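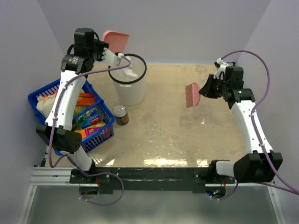

Hedvika Baláž

The two-arm cleaning station at Vikirus is working again at reduced speed, after a fault in September stopped it for 19 days and left one technician with a bruised hand.

The station is used to test household tasks. In the task that failed, the left arm holds a pink dustpan over a white trash bin and the right arm holds a brush of the same color. A food can and two blue baskets with packages stay on the table, and the arms must work near them without touching them.

According to the internal report, the fault happened shortly after 3 p.m. The left arm had tipped the dustpan into the bin and received the command to go back to its start position. It did not move. The technician, Evaristo Messina, believed the program had ended and reached over the table to straighten the bin. The arm then moved down and pressed his hand against the rim. He was free after two seconds, when a colleague hit the stop button. No bone was broken and he returned to work the next morning.

Tiziana Ferri, who wrote the report, found that the cause was a damaged conductor in the cable of the left arm. The cable bends sharply under the elbow, and at this point the wire had become weak inside, while the outer cover still looked good. The signal was lost for a moment and came back. When it came back, the controller carried out the old command without asking the operator for a new confirmation.

"The cable is a small part of the problem," Ferri said. "A cable can always fail. The machine must not continue alone after it fails."

The control software was supplied by Didex, which has sent a correction. After any loss of signal the arms now remain locked until a person presses the reset key. Vikirus repeated the fault 67 times on purpose with the new version, and in every test both arms stayed locked.

The company has also changed the cables on both arms and will replace them on a fixed schedule. During the stop, work on the brushing task was moved to a second station in the Baluyot building, where almost all of the planned tests were completed.

Gemma Russo, who is responsible for safety at the site, said that staff had received the old instruction to wait until the arms "are not moving" before they reach in. The new instruction says that the power to the arms must be off, and the operator must check the lamp on the control box. Full speed will be allowed after a second inspection, for which Vikirus has not yet given a date.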